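Chapter 8
Surfaces and Storage: Reading the Wood in a Working Kitchen

In this chapter you will
learn to read grain, joints and seams
compare strip patterns on floors and counters
match dry goods and drinks to the right containers
plan a back row that leaves you room to work

Key words: grain, pore, seam, stagger, figure, butcher block, headspace

Stand in any kitchen and look down. Most of us skip this step! We notice the stove, the window, the color of the walls, and we forget the two surfaces that do most of the work – the one we walk on and the one we cook on. This chapter starts with those surfaces and then moves up to the things we keep on them. By the end you should be able to walk into a strange kitchen and say a good deal about how it was put together, just from looking.

Begin with pattern. Planks and strips are often laid so that the end joints don't line up from one row to the next. We call this a stagger, and it is a lovely thing to learn to spot. Once you have seen it you will find it in school gyms, in old hallways, in the lid of a box. A stagger spreads the joints out, so no single line runs straight across the whole surface.

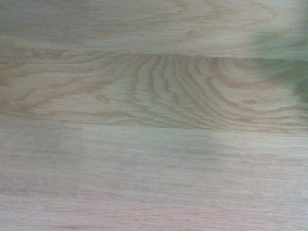 Grain is the next thing to learn. In a tree, the fibers run up the trunk, and a saw that cuts along them leaves long, fairly straight lines. Cut at a different angle to the growth rings and you get loops, waves and feathery shapes, known together as figure. A plain board and a wildly patterned one can come out of the same log! Color varies too, and a maker may mix light and dark pieces on purpose or sort them by shade. When the Lakholm mill sorted 1,258 oak strips for a teaching kitchen in Didstead one February, the workers set aside 109 with the strongest figure and spread them through the job so that they never sat in one clump.

Wood moves as well. It takes up moisture from the air and gives it back, and across the grain it swells and shrinks far more than it does along its length. Keep that in mind when we get to seams in Section 8.2, where you will measure one in damp weather and again in dry.

Now raise your eyes to counter height. A butcher-block top is made of strips glued side by side, and oak is a popular choice. It is warm to look at and pleasant to work on, but standing water can mark it, so wipe up spills early and lift jugs now and then to check underneath. 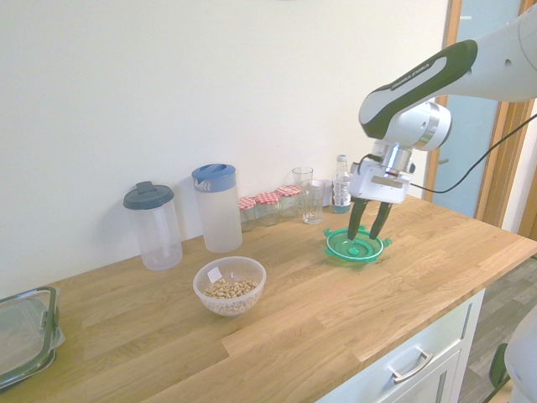
Good storage starts with a simple question: how often do you reach for it? Pitchers and glasses want to be close to hand, and the back of the counter suits them well. Peanuts and dried beans can sit in an open bowl while you cook, then go into a jar with a lid that closes firmly. Clear containers are a joy here – you can check how much is left without opening anything. Leave a little headspace at the top of each jar so the contents can be shaken or scooped.

Before You Read On
Choose a counter at home or at school. Draw it from above on plain paper, then mark every container that stays out all day. Use one color for things used daily and another for the rest. Keep your drawing, as you will need it for the Tredow layout exercise at the end of Section 8.3.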